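Hodbridge should let people keep bees

Council votes again in December and I already know how it'll go. Last time it was 11 letters against, one for. The one was mine.

The complaint is always stings. Fair enough. But wasps do most of the stinging at my place, and you don't need a permit for wasps.
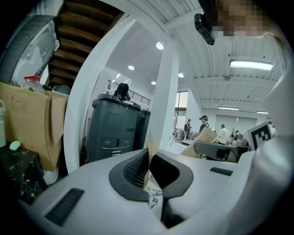
Kusum Bhardwaj had two hives behind her garage on Erkus Street for 5 years. Quiet as anything. Neighbours got honey. Then the bylaw officer, then a fine of $2000, then no hives. My zucchini did badly the next summer. Maybe a coincidence, maybe not.

Other towns manage. A limit on hives, a fence, a water dish, done. It isnt hard.
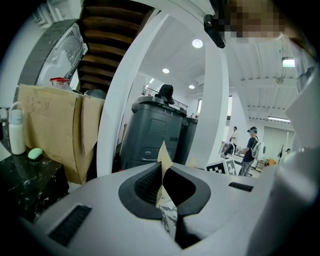 What to do

Write to council before the vote. Short is fine. Mention your garden if you've got one, and teh fruit trees.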